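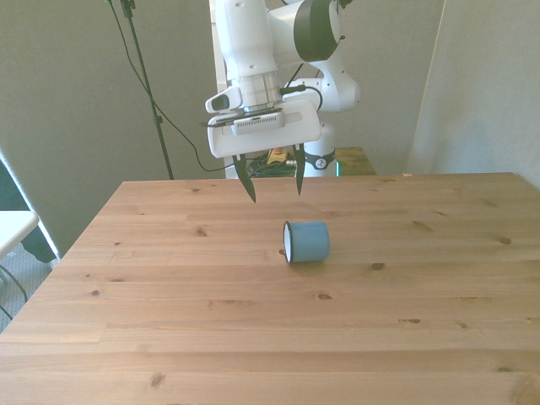 Caring for Enamel Mugs and Unsealed Pine Tables

June
By Maricruz Xolalpa, Kindport Household Skills Service

Print this page
E-mail this page

Enamelware and pine are both in regular use in the Kindport teaching kitchens, and both are easily spoiled by the wrong cleaner. This guide sets out the procedure followed by participants in the household skills course. It applies to steel mugs with a fused enamel coating and to pine tabletops finished with oil or soap. Varnished tables should be cleaned according to the maker's directions.

What you will need

Mild dish soap
Baking soda
A soft sponge and two cotton cloths
A wooden spoon or plastic scraper
Fine sandpaper, 100 grit and finer
Table oil or soap finish, matching the one already on the wood

Washing the mug

Wash enamel mugs by hand in warm water with a small amount of dish soap. Allow a hot mug to cool before it goes into the sink. A sudden change in temperature can craze the coating, and fine cracks will hold coffee stains permanently.

Use the soft side of the sponge on both the interior and the exterior. Steel wool and scouring powder are not permitted. Pay attention to the join between the handle and the body, where residue collects.

For tea and coffee stains, place 2 teaspoons of baking soda in the mug and fill it with warm water. Leave it for one hour, then wipe and rinse. Stubborn marks may be treated a second time with a thick paste of baking soda and water, applied with a damp cloth. Dried food should be soaked first and then lifted with the wooden spoon.

Dry the mug at once with a cotton cloth, paying particular attention to the rim. Many enamel mugs have a dark rim where the coating is thinner, and rust will start there if water is left standing. A mug may be laid on its side on a folded cloth to air before it is put away. Do not stack damp mugs inside one another.

Checking for chips

Inspect the interior under a good light. A chip on the outside is a matter of appearance, provided that it is kept dry. A mug with a chip on the inside or on the drinking edge must be withdrawn from use for food and drink. It may be kept for pencils or seedlings.

Cleaning the table

1. Clear the tabletop and brush crumbs out of the seams between the boards. A dry paintbrush is suitable.

2. Wring out a cloth in warm, lightly soapy water and wipe in the direction of the grain. The cloth should be damp only. Water that settles in the seams will cause the boards to swell.

3. Wipe again with clean water and dry immediately.

4. Treat ring marks when the wood is fully dry. Sand lightly along the grain, beginning with 100 grit only where the mark is deep, and finish with a finer paper. Extend the sanding a short distance past the mark so that no hollow is left.

5. Remove all dust and apply a thin coat of finish. Wipe off the excess after fifteen minutes. Leave the table overnight before use.

Knots require some care. They are harder than the surrounding wood and absorb less oil, and a second pass with a dry cloth is usually needed to prevent sticky patches. A knot that weeps resin should be wiped with a little denatured alcohol, in a ventilated room and away from any flame.

Cloths used with oil must be spread flat outdoors to dry before disposal. They can ignite if left crumpled.

Questions about this guide may be directed to Asanka Sheikh at the Kindport office, extension 2162.

Related items

Removing Limescale From Kettles
Seasoning a Wooden Cutting Board, by Evaristo Galli
Storing Cups and Glasses in Small Kitchens
Repairing Loose Table Legs, by Ross Innes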